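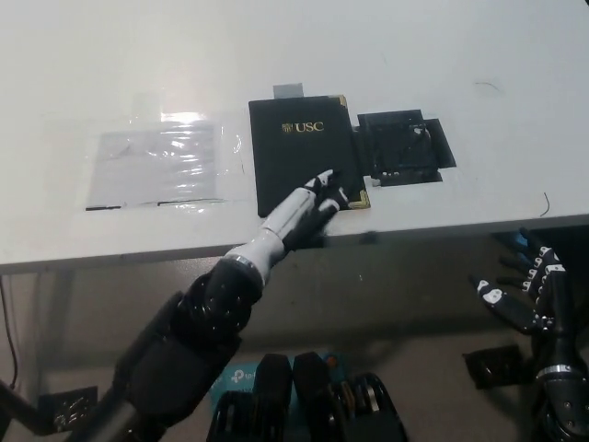 コラム > 設備・調達

ロボットの見積書に載らない机の値段

設備予算の相談を受けると、たいてい最初に出てくるのは本体の見積書である。腕が二本、手が二つ、上半身、制御用の計算機、保守契約。合計額が太字で書かれていて、会議ではその太字を下げられるかどうかが議論になる。私はこの進め方に反対だ。本体の値引きに使う時間の半分を、机とその上に置く物の計画に回したほうがよい。

私はTreltotbergという町で、書類の受け渡しや仕分けを人型の手を持つロボットにやらせる計画に、購買側の担当として関わってきた。技術者ではない。発注書を書き、納期を追い、年度末に余った金と足りなかった金の説明をする立場である。以下はその立場からの意見で、関節の設計や学習方法の良し悪しについて言えることはほとんどない。

最初の計画書で、作業の対象は「文房具類」の一語で済まされていた。金額の欄は空白だった。手元にある物を使えばよいと全員が思っていたし、私も疑わずに承認の欄に判を押した。

机の上に置く物のことを、もう少し考えておくべきだった。紙ばさみやフォルダーのような平たい物は、人間にとってはいちばん扱いやすい部類に入る。机の端まで滑らせて、はみ出したところをつまめばよい。ロボットの手にとっては厚みがないことがそのまま難しさになる。指先を当てて押さえるところまではできても、そこから持ち上げる動作に移ると、表面の滑りやすさ、角の金具の有無、中に紙が入っているかどうかで結果が変わる。透明な袋はさらに厄介で、照明が映り込むと輪郭が読みにくくなり、白い机の上ではなおさらである。

こうした違いを確かめるには、種類の違う物を用意し、傷んだら同じ物に取り替えられるようにしておかなければならない。同じ物を後から買えるかどうかは購買の仕事だ。展示会でもらった書類入れや、誰かの引き出しに残っていた袋で試験を始めると、それが破れた日に条件が変わってしまう。私たちの場合、技術側のLina Farahが同じ型の袋を探して三日を使った。その三日は予算のどこにも計上されていない。

結局、対象物だけで400ユーロの枠を別に立てた。本体の価格から見れば端数のような額だが、枠があるのとないのとでは動き方が違う。枠がなければ、袋ひとつ買うにも稟議が要る。稟議が要れば、人は買わずに済ませようとして、皺だらけの袋をもう一週間使う。

机についても書いておきたい。

机は什器の予算で買うことになっていて、設備の予算とは担当の部署が違っていた。什器の担当者は事務用の標準品を選ぶ。高さは人が座って使う寸法で、天板の色も選べる範囲が狭い。ロボットの側から見ると、高さは腕の届く範囲を決め、縁の形は手首が当たるかどうかを決め、天板の色と艶はカメラに何が見えるかを決める。それだけ仕事に関わるものが、椅子や傘立てと同じ欄で処理されている。

私たちの机は二度買い直した。一度目は低すぎた。二度目は天板が光りすぎた。三度目の机は、天板の加工を含めて834ユーロだった。什器として見れば高い。Teemu Leinonenは経理の会議で、この机ひとつで普通の机がいくつ買えるかという質問を受けた。彼は返事の代わりに、使われなくなった前の二つの机の伝票を出した。設備の一部として最初から要求していれば、払ったのは一度分である。

机の下も忘れられやすい。ケーブルをどこに通すか、電源をどこに置くか、通信機器の箱をどこにしまうか。作業に使う面が片付いていても、その下はすぐに物置になる。腕を下ろす動作のある作業では、机の手前と下に何があるかが問題になるので、棚と配線の費用は机と一緒に見積もるべきだ。後から配線だけを頼むと、出張費のほうが高くつく。私はこの失敗を二回した。

次に手の話をする。

本体の見積もりには手が一組含まれていることが多い。予備は別売りで、購入時に値段を聞くと、たいていの人はその行を消す。私も消した。指のある手は消耗する。指先の覆いがすり減り、関節の部品が緩み、配線が傷む。机の面を繰り返しなぞるような作業では、なおさら早い。修理に出せば、その間ロボットは片手になる。片手でもできる試験はあるが、計画書に書いた試験は両手のものだ。

代理店のFallahiに最初の修理を頼んだとき、戻ってくるまでに10週間かかった。その間の人件費と部屋代を合わせると、予備の手を買ったほうが安かった。これは代理店を責める話ではない。修理期間の目安は契約書の後ろのほうに書いてあり、読んで計算しなかったのは私である。見積もりの段階で、修理に出している期間に何が止まるかを一行書かせればよい。私は今、その一行のない要求書を差し戻している。

予備を持つことに反対する意見もある。Lenni Hakalaは私の同僚で、予備部品の購入には一貫して慎重だ。手の設計は変わるのが早く、棚に置いた予備が次の版と合わなくなるおそれがある、というのが彼の理由である。これは正しい指摘だと思う。実際、腕の側の金具が改版されて、古い手がそのままでは付かなくなった例を私も見ている。それでも私は、初年度に限っては予備を買うほうに賛成する。初年度はどこが壊れるかがまだ分からず、止まったときの損がいちばん大きい。二年目からは壊れ方の記録があるので、部品単位で買えばよい。

人の時間についても、見積書は何も言わない。

受け入れの検査、座標合わせ、物の置き直し、記録の整理。こうした作業は誰かがやっているのに、予算上は存在しないことになっている。Nelli Riihimäkiに頼んで、ひと月のあいだ、この種の作業にかかった時間を書き出してもらった。85時間だった。彼女の本来の仕事は評価の設計であり、物を机に並べ直すことではない。この数字を見てから、私たちは置き直しを担当する人を短時間で雇った。賃金は安いほうだが、その人が休むと試験が進まない。計画書には今、この人の名前が技術者と同じ欄に載っている。

ソフトウェアの契約についても一言ある。記録と再生のために使っているSkakelという社内の仕組みは、自分たちで作ったので無料だということになっている。保守は誰がするのかと聞くと、手の空いた人だという。手の空いた人はいない。自作の道具にも年間の費用を割り当てておかないと、外の製品と比べることすらできない。一時期、Ciltikという外部の製品に乗り換える案が出たが、比較表の片側がゼロになっているので、どう計算しても乗り換えは却下される。その後、Skakelを書いた本人が異動になり、案はもう一度机に戻ってきた。

では、どういう順番で予算を組めばよいか。私の考えは単純で、作業のほうから逆にたどる。

まず、最初の三か月で触らせる物の一覧を作る。品名と型番と買える店まで書く。書けない物は一覧から外す。次に、それを置く面を決める。高さ、色、縁、照明。照明は天井のものをそのまま使う計画が多いが、光る袋や金の箔押しのある表紙を扱うなら、試しに置いて見てからにする。それから、その面で働く手と、手が壊れたときの代わりを決める。本体の選定はその後でよい。順番を逆にすると、本体の値引き交渉が終わったところで全員が疲れていて、机は余っているものでよいという結論になる。

この順番には欠点もある。物の一覧から始めると、計画が小さく見える。役員に説明する資料の一枚目がフォルダーと袋の型番では、承認が下りにくい。私は一枚目に本体の絵を載せることまでは否定しない。ただし金額の表では、対象物と机と予備と人の時間を「その他」にまとめないことを求めている。「その他」は削減の指示が来たとき最初に削られる行である。

もうひとつ、年度の区切りの問題がある。設備費は年度内に使い切ることを求められるので、三月になると大きな物を急いで買う動きが出る。急いで買えるのは本体のような、見積もりがすでにある物だ。対象物や治具は使いながら少しずつ決まっていくもので、年度末の一括購入には向かない。本体だけが先に届いて、箱のまま場所を取っているという話を、私は複数の職場で聞いた。倉庫代も予算の外である。翌年度に繰り越せる小さな枠を認めてもらうほうが、同じ額を三月に使い切るよりも役に立つ。会計の規則でそれができない組織では、せめて本体の納期を遅らせ、先に机と物を揃える契約にしてもらいたい。支払いの時期を年度内に合わせる方法は、経理に相談すればいくつか出てくる。

本体の価格を下げる努力を軽く見ているわけではない。額が大きいのだから、交渉する価値はある。だが値引きで浮いた金がそのまま返納される組織では、現場には何も残らない。浮いた分の一部を机まわりに回すという約束を、交渉の前に取り付けておくことを勧める。私は次の要求書でそれを試すつもりで、提出の締め切りは3月15日である。机の図面は先にTeemuに渡してあり、予備の手の行は、今回は消していない。

お問い合わせ | 著作権について | © 設備と調達のコラム | ページの先頭へ戻る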